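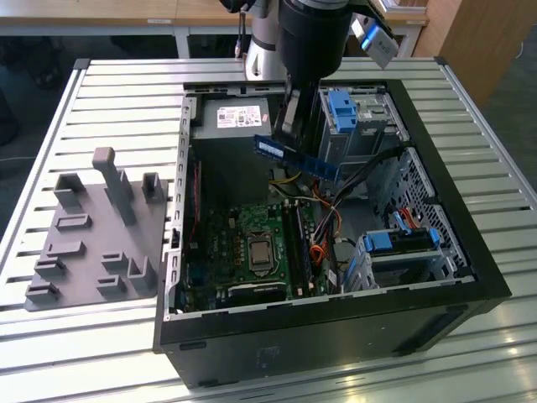 I've had the Plendness 30-piece screwdriver set since July and I've been boring everyone at work about it, so I may as well bore you lot too.

Some background. My old screwdrivers were a drawer of leftovers: a couple from my dad, one from a cracker, and a flat-pack Allen key I'd somehow grown attached to. When I decided to put more memory in my old desktop and clean out the fans while I was in there, I rounded off the head of the very first screw. My neighbour Vasiliki lent me her Plendness set that evening, and I ordered my own before I'd given hers back.

**What you get**

One handle, a short extension, and the rest is bits, all in a flat case with a magnetic lid. The case is lovely! The bits sit in soft rubber slots and you press one end to make the other pop up, so you're not digging at them with a fingernail. The sizes are printed on the case beside each slot as well as on the bits themselves, and the print on the case is big enough that I can read it without my glasses (the print on the bits is another matter).

**Using it**

The handle is what won me over. It's fatter than you'd expect for a small set, with a spinning cap on the end, so you rest your palm on the cap and turn with your fingertips. On long fine-threaded screws it's so much quicker, and my wrist doesn't ache afterwards. It's also got enough weight to feel steady without being tiring.

The bits fit snugly. I've done the computer, two pairs of glasses, the battery cover on a toddler's singing bus, a very fiddly kitchen timer and every hinge on the bathroom cabinet, and I haven't chewed up a single screw. The magnet in the shaft holds a small screw sideways quite happily. Upside down, with a longer one, it's a bit hit and miss, and I dropped one into the workings of the timer and had to shake it out over a tea towel.

The extension is great for deep holes. It does wobble slightly where it meets the handle. I noticed it on the cabinet, where I was pushing hard, and hardly at all on the small stuff.

**Compared with the Flillska**

Periklis at work swears by his Flillska set, so we swapped for a weekend. His has a ratchet, and if you put furniture together a lot you'd probably want that. The ratchet clicks loudly though, and the handle is too long for glasses or anything you're holding in your other hand. It also comes in a zip pouch where the bits rattle about. I was glad to get mine back and he was glad to get his back, so make of that what you will.

**Grumbles**

- The smallest flat bit is soft. Mine has a tiny twist in it after 3 months.
- No bigger cross-head for door handles and the like, so you'll still need a proper full-size screwdriver.
- The lid magnet is a bit too good. Open it over a table, not over your lap on the train.
- Spare bits are only sold in packs of three, which is annoying when you've bent one.

I got mine from Gredlow on the high street, who had an open one on the counter to try. Do have a go with the handle if you can, as people with very small hands might find it chunky. Vasiliki's daughter did.

Would I buy it again? Yes, and I've already put one by for my brother's birthday. He's still using the cracker one.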